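News / Company / Kitchen and Table
4 min read
12 shares · 0 comments

Prastunetti Opens Repair and Refill Program for Canteen Tableware

BRELOW, 5/16/24. Prastunetti, a supplier of tableware for school and company canteens, announces today the start of its take-back program for used plastic and steel dishes. The program is open to all customers in the Brelow area, and from August also to customers in Chamoun. 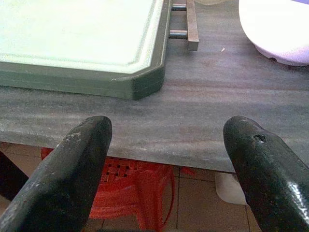
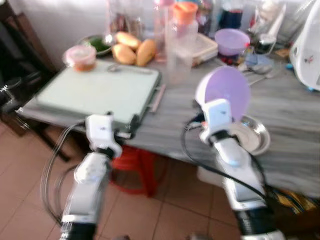
Canteens throw away more dishes than most guests imagine. A bowl gets scratches from the dishwasher rack, a lid no longer fits, a tray is bent at one corner, and the whole set goes to the waste container because it is easier to order a new one. Prastunetti has sold tableware for 20 years and has seen this habit grow. The new program covers two groups of articles, and they are handled in different ways. Plastic pieces such as the lavender bowl are sorted by color and material, then checked for cracks at the rim. Stainless steel pieces, for example a shallow dish like the one under it, can be straightened and polished, and they go back to the same kitchen that sent them.

"We were asked many times by kitchen managers what they should do with the old sets," said Joar Lindqvist, managing director of Prastunetti. "Until now our answer was not very good. We told them to call the city. Now they can call us, and we come with a van."

How the program works

A customer orders a collection crate by phone or with the usual order form. The crate is delivered together with the next shipment of goods and stays in the kitchen until it is full. There is no charge for the crate. The dishes must be washed before they are packed, but they do not need to be sorted. Glass and porcelain are not accepted at this time.

After collection, the dishes are brought to the workshop of Ostisex, the partner company of Prastunetti for surface treatment. The steel articles are inspected under strong light, straightened by hand and polished in five steps. Plastic articles that are still in good condition are cleaned and offered as spare parts at a reduced price. Plastic articles that are not in good condition are ground and sold to a manufacturer of flower pots.

During the test period, which ended last month, the two companies received 1815 pieces from canteens in Brelow. Of these, 1110 pieces were returned to use. The others were recycled as material. Knives were the most difficult article, and they will be left out of the program until a better method for the handles is found.

"Steel is a patient material," said Gyula Dobos, workshop manager at Ostisex. "A dish with a dent looks finished, but in most cases the metal is healthy. What we cannot repair is a dish where somebody has already tried to repair it with a hammer. Please do not do this. Send it to us with the dent."

Spare parts for older series

Together with the program, Prastunetti also starts a list of spare parts for series that are no longer produced. Many canteens have a series from which only a few bowls are missing, and they do not want to replace everything. The list is renewed at the beginning of each month and is sent to customers who ask for it. Pieces can be reserved for two weeks.

Colors may differ a little between older and newer pieces, in particular with pastel shades, which lose some of their strength after long use in the dishwasher. Prastunetti recommends that customers order one sample piece first and compare it on their own tables, in the light of their own dining room.

Prices and participation

Collection is free for customers who have a yearly supply contract. Other canteens pay a fixed price per crate, which is written in the current price list. Repair of steel articles is charged by piece, and the customer receives an offer before the work begins. If the customer does not accept the offer, the dishes are returned unrepaired with the next delivery.

Kitchens in Chamoun that would like to take part from August can already put their name on the waiting list. Registration is made through the customer service office of Prastunetti in Brelow, on working days until four in the afternoon.

Tags: canteen supply, reuse, stainless steel, school kitchens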